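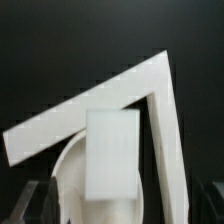 White plastic parts from a Stidaner shelf – clean first or glue first?

Forum: Repairing and Restoring > Plastics

emese_cs
Posts: 206
Good evening to all. I have received from my aunt a small wall shelf of the make Stidaner, in pieces, and I would like to put it together again for my bathroom. The parts are all white plastic. The big angle piece is the one that carries the weight, and with it goes a round holder which is meant for toothbrushes. The paper with the instructions is lost since many years.

My question is about the order of work. Shall I clean everything first and then glue, or may I glue first and clean the complete shelf in the bath? I am afraid that water stays inside the hollow parts. I have a tube of Rason plastic glue at home, is this the right one?

Emese Csizmadia

grammont_bench
Posts: 2,466
Clean first, always. Glue does not hold on soap film or on old grease from fingers. And please do not glue the angle piece to anything at all. On these shelves it was pushed in, so that one could take the shelf down for painting the wall. If you glue it, you will be sorry at the next painting.

hazem.n
Posts: 203
I must disagree a little with grammont_bench. I had the same shelf and the push fit was worn out after one winter. In December the whole thing came down in the night with my wife's perfume on it. After this I put two small drops of glue in the joint and it holds until today. Cleaning first, yes, there I agree completely.

grammont_bench
Posts: 2,466
A worn joint wants a strip of thin tape around the end of the bar. With two drops of glue you must break the part when you move house. But it is your wall.

emese_cs
Posts: 206
Thank you both. I have decided for the tape, and I keep the glue for emergencies. I write my steps below, please correct me where I am wrong.

1. Wash all parts in 500 ml of warm water with a little washing-up liquid. No scouring powder, because it makes white plastic dull.

2. Leave the parts on a towel until the next morning. The hollow ones should be turned over once in the evening.

3. Lay the long flat bar next to the hollow rounded piece and try how they go together, without force and without tape.

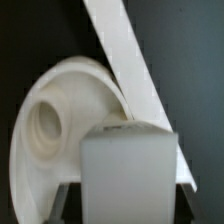 4. Put the tape on the end of the bar, one turn only, and push it in slowly.

5. Hold the shelf on the wall with a pencil and a spirit level before any hole is drilled.

hazem.n
Posts: 203
Between your 3 and 4 I would look at the inside of the joint with a torch. In mine there was a little crack, and tape does not help against a crack – for that you need the glue after all. Rason is fine for small cracks, but try it first on a place which one does not see.
Hazem

fodor_fan
Posts: 500
Is it not easier to buy new? The small Fodor shelf is sold everywhere and it comes with the screws.

emese_cs
Posts: 206
It is easier, yes, but my aunt will visit in spring and she will look for it.

@hazem.n, I have borrowed a torch and will look tonight. Which screws did you use? My wall is tiled up to the height of my shoulder.

hazem.n
Posts: 203
I drilled above the tiles, so ordinary ones with plastic plugs. For tiles please ask someone else, I have broken two.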